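Prindeck Recipe Steps

A text dataset of home-style recipes broken into single cooking steps. Release 2, 2 September 2021. Maintained by Paula Moldovan.

Contents

The release holds 307 recipes in English, mostly dumplings, flatbreads, filled pancakes and milk sweets. Each recipe is one JSON file. The file name is the recipe ID, and IDs from release 1 have not been reused.

recipes/ one JSON file per recipe
splits/ train.txt, dev.txt, test.txt
units.csv unit names and conversions
CHANGES.txt

Fields

id: string
title: string, as the cook wrote it
yield: integer or null
ingredients: list of objects with name, amount, unit, note
steps: list of objects with n, text, uses, tool, minutes
source: either winano or surdu

The uses field lists ingredients by their position in the ingredients list, counting from zero. An ingredient used in two steps appears in both. Water is listed as an ingredient only when the recipe gives an amount for it. The minutes field is null when the cook wrote something like "until golden" or "until the edges lift". Those phrases stay in text unchanged.

Sources

The winano recipes were typed from handwritten cards. Spelling was corrected and amounts were left alone. The surdu recipes came in through a web form with a limit of 600 characters per step, so long steps were often split by the cook in the middle of an action. We rejoined these where the second half had no verb of its own.

Splits

The dev and test splits have 50 recipes each. The rest is train. Variants of the same dish by the same cook are always kept in one split. Variants by different cooks are not, and near-duplicate ingredient lists can be found across splits.

Units

Cups are US cups. A "glass" is left as a glass, with a null conversion in units.csv. Weights for flour and semolina follow the cook's own figure when there is one. Do not convert "handful".

Tool labels 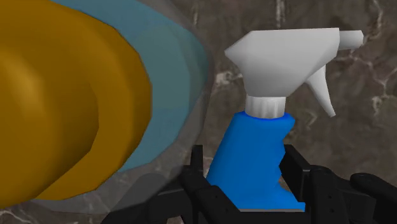

The tool field takes one value per step from a closed list of 30 labels. The label names the object the cook handles in that step, and parts of an object are not labeled apart from it. A spray bottle with a blue body and a white threaded cap is one tool, spray_bottle, with no second label for the cap. Steps that mist dough with water or oil get this label only if the text mentions spraying. "Sprinkle with water" gets hand. Griddles, tawas and crepe pans all map to flat_pan.

Known problems

Some fillings are made in one recipe and used in another. The link is given in note as free text and has not been checked.
Resting times given as "overnight" have minutes set to null in winano and 480 in surdu.
Jaggery and brown sugar are separate names, but a few cooks use them as the same thing in one recipe.

Loading

Files are UTF-8 with Unix line endings. The Grallo reader from release 1 still works, except that it drops the tool field without a warning. Use any standard JSON parser if you need it.

Corrections

Send the recipe ID, the step number and the proposed text. Fixes received before the end of October go into the next release.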